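Wekari Fold 2 review: a phone tripod that mostly stays put

Posted 11/17/20

I take a lot of pictures with my phone that need it to hold still. Night shots of the street, long exposures of the river, time-lapses of things rising or cooling in the kitchen. For two years I leaned the phone against whatever was closest. In February I bought the Wekari Fold 2, a small tripod with a clamp head and a Bluetooth remote, and I have used it most weeks since.

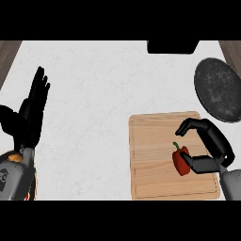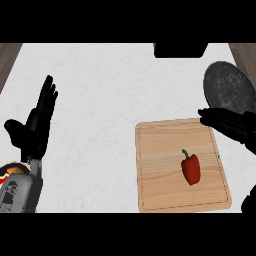
The Fold 2 is the second version of this tripod. I never owned the first one, so I can't say how much has changed. The box holds the tripod, the clamp, the remote, a coin battery for the remote and a cloth bag with a drawstring. There is a printed sheet with four drawings and very little text. I had it set up in a few minutes without reading the sheet.

Build

The legs are aluminum, in two sections, with twist locks. Folded up, the whole thing is a little longer than my hand and fits in a jacket pocket, though you will notice it there. It weighs 595 grams with the clamp on. That is heavy for something this size, and my first thought was to send it back. I kept it for the weight in the end. My old plastic tripod, a cheap Arkell, weighed less than half of that and shook every time a bus went past.

The twist locks are good. They need a quarter turn, and they have not slipped yet. The rubber feet are less good. One of them came off in my bag in April and I had to glue it back on. The other two are still tight.

The center post goes up by 43 millimeters. I don't see the point of such a short post. It isn't enough to change the view, and with the post up the head has a slight wobble that you can see in a long exposure. I leave it down.

The clamp

The clamp opens wide enough for a large phone in a thick case. It is closed with a screw on the back, not a spring, so it takes longer to get the phone in and out, but I have never worried about the phone falling. The pads are soft and leave no marks.

There is one annoyance. On my phone, the lower arm of the clamp sits right over the volume button when the phone is held sideways. If I tighten the screw without thinking, the volume goes to zero, or the camera takes a burst of pictures I didn't ask for. Moving the phone over to the left fixes it, but then the weight is off center and the ball head has to be tightened more than I would like. If your buttons are all on one side, check this before the return window closes.

The ball head itself turns smoothly and locks with one knob. When you lock it, it drops a tiny amount. You learn to aim slightly high.

The remote

The remote has one button. Pairing took two tries on my phone and one on the tablet. After that it connects by itself whenever I switch it on. It works from across the room and through one wall. It goes to sleep after a few minutes and needs a long press to wake up, so the first press after a break does nothing. I missed a few shots this way before I got used to it.

I also tried the Trnka remote, which is sold separately and costs nearly as much as this whole tripod. It wakes up faster and has a zoom rocker. For night shots I found no other difference, and I went back to the one in the box.

Night shots

This is what I bought it for. My phone's night mode takes a longer exposure if it senses that it is standing still. Hand-held, I get three seconds at most. On the Arkell it would sometimes go to ten and sometimes not, I suppose because of the shaking. On the Fold 2 it offers the longest setting almost every time, indoors and out.

I took the same picture of the footbridge on both tripods, on the same evening. The one from the Fold 2 has clean edges on the railing, and you can read the sign at the far end. In the other one the railing is soft and the lamp posts are slightly doubled. The wind was light. On a properly windy night neither is much use unless you shield it with your body.

One thing to know is that the legs only spread to one angle. On steps or a slope you have to shorten one leg, and because the lower sections are short there isn't much room to play with. A flat wall is best.

Time-lapse

I ran a time-lapse of 200 minutes with the phone plugged in, and the head did not sag. The clamp leaves the charging port free in both directions, and I wish more of them did. The phone got warm, but it does that anyway.

Pointing the phone straight down is harder. The ball head has one notch, and with the phone in it the tripod becomes front-heavy. It tipped over once. I hang the cloth bag with a can of beans in it from the back leg now, and it hasn't tipped since. If you mostly shoot from overhead, get a proper arm. The one from Drosutby clamps to a shelf and is what I would look at, though I've only handled it in the store.

What I'd change

A second leg angle. Feet that screw in. A remote that wakes on a short press. I would give up the center post and the bag for any of these.

Should you buy it?

If you take night pictures with a phone and you don't mind carrying the weight, yes. If you only want something for video calls, the Arkell does that for a lot less money, and it folds smaller. People with a real camera should look elsewhere. The clamp comes off and there is a standard screw under it, but I tried it with a small mirrorless camera and the head crept downward under the lens.

Four out of five. I took off a point for the foot that fell off and the remote.

Update: a reader asked if the clamp fits a phone with a ring grip on the back. Mine doesn't have one, but I borrowed one that does, and it fits if the ring is folded flat and sits above the clamp arm. With the ring in the middle it won't close all the way.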